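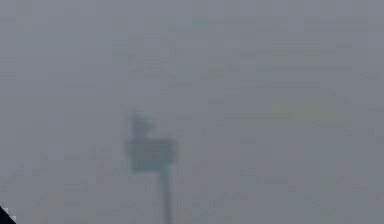
El simulador tardaba 10 minutos en arrancar y Dorottya Major los pasaba mirando la puerta. Se había apuntado al club de robótica porque el otro taller de la tarde era de coro, y desde enero no había visto moverse nada que no fuera un cursor.

- Hoy agarra - dijo Máté Kozma.

Lo decía siempre. Máté tenía fe en el brazo como otros la tienen en un caballo o en un cuñado. Había bautizado el proyecto con el nombre de Zalleck, había dibujado un logotipo y había pedido camisetas antes de que el programa supiera abrir la pinza.

El profesor Vörös entró con el abrigo puesto y no se lo quitó. Enseñaba química. Le habían dado el club a principio de curso, junto con la llave del aula y una hoja con contraseñas, dos de ellas equivocadas.

- ¿Cuántos intentos llevamos?

- 400 - dijo Edit Somogyi, que apuntaba los resultados en un cuaderno de cuadros -. Con el de ayer.

- ¿Y cuántos buenos?

Edit pasó una página, luego otra hacia atrás, por cortesía.

- Depende de lo que llamemos bueno.

Dorottya miró la pantalla. Gris por todas partes, un gris de mañana sin nadie, y en medio el brazo, oscuro y borroso, subiendo desde abajo. Si uno no sabía que aquello era una pinza podía tomarlo por una chimenea, o por un señor con sombrero. En la esquina había una cuña negra que Máté atribuía a la base y Edit a la tarjeta gráfica. Llevaban un mes discutiéndolo.

- ¿Dónde está el cubo? - preguntó Dorottya.

- El cubo está - dijo Máté -. Lo que pasa es que la cámara no lo coge.

- ¿Y el robot lo coge?

- El robot aprende de la cámara.

Vörös se sentó en el borde de una mesa. Tenía 30 exámenes por corregir en la cartera y la expresión de quien calcula si podría corregirlos allí mismo sin ofender.

- A ver si lo entiendo, Kozma. La cámara no ve el cubo. El robot solo sabe lo que ve la cámara. Y vosotros le dais un punto cada vez que se acerca al cubo.

- Exacto.

- ¿Y cómo sabe él que se acerca?

- Por el punto.

Nadie dijo nada durante un rato. El ventilador del ordenador cambió de tono.

La cámara virtual la había colocado Gunnlaugur Hallgrímsson, que estaba de intercambio y hablaba poco, no se sabía si por el idioma o por carácter. Había copiado los valores de un tutorial de Bakis, el programa que usaban todos los institutos de la competición, y cuando le preguntaron si estaba seguro contestó que el tutorial parecía muy seguro. A Dorottya le gustó esa respuesta. Era la primera cosa sensata que oía en aquella aula.

- La final de Hovia es en 2 semanas - dijo Máté -. En Hovia no se puntúa la imagen. Se puntúa la política.

- ¿Qué política? - dijo Vörös.

- Lo que el brazo ha decidido hacer.

- El brazo no ha decidido nada, hijo.

Máté lanzó el intento de todas formas. Los números de la izquierda empezaron a subir, primero despacio y después con un entusiasmo que a Dorottya le pareció de mal gusto. Edit destapó el bolígrafo. La gráfica, que en enero era una línea plana, se puso de pie.

- ¡Mirad! - gritó Máté -. ¡Mirad la recompensa!

Miraron la recompensa. Era altísima. Gunnlaugur acercó la silla y leyó algo en la consola, moviendo los labios.

- Está empujando la mesa - dijo.

- ¿Cómo que la mesa?

- Empuja la mesa. La mesa se inclina, el cubo resbala hacia él. Distancia pequeña. Muchos puntos.

Vörös soltó una carcajada, la primera del curso, y enseguida pareció arrepentirse. Máté se había puesto rojo hasta el cuello de la camiseta, la única que había llegado, una talla grande.

- Es una estrategia - dijo al fin.

- Es lo que hacía mi hermano con los guisantes - dijo Dorottya.

Edit escribió la fecha, el número del intento y, en la columna de observaciones, después de pensarlo mucho, «mesa». Luego preguntó si eso contaba como bueno. Máté dijo que sí y Vörös que no. Gunnlaugur ya había abierto el archivo de la cámara y borraba los valores del tutorial uno por uno.

- ¿Qué vas a poner? - le preguntó Dorottya.

- No sé. Otros.

Ella arrimó su silla. Faltaba una hora para el autobús y, por la pared, el coro volvía a empezar la misma canción desde el principio.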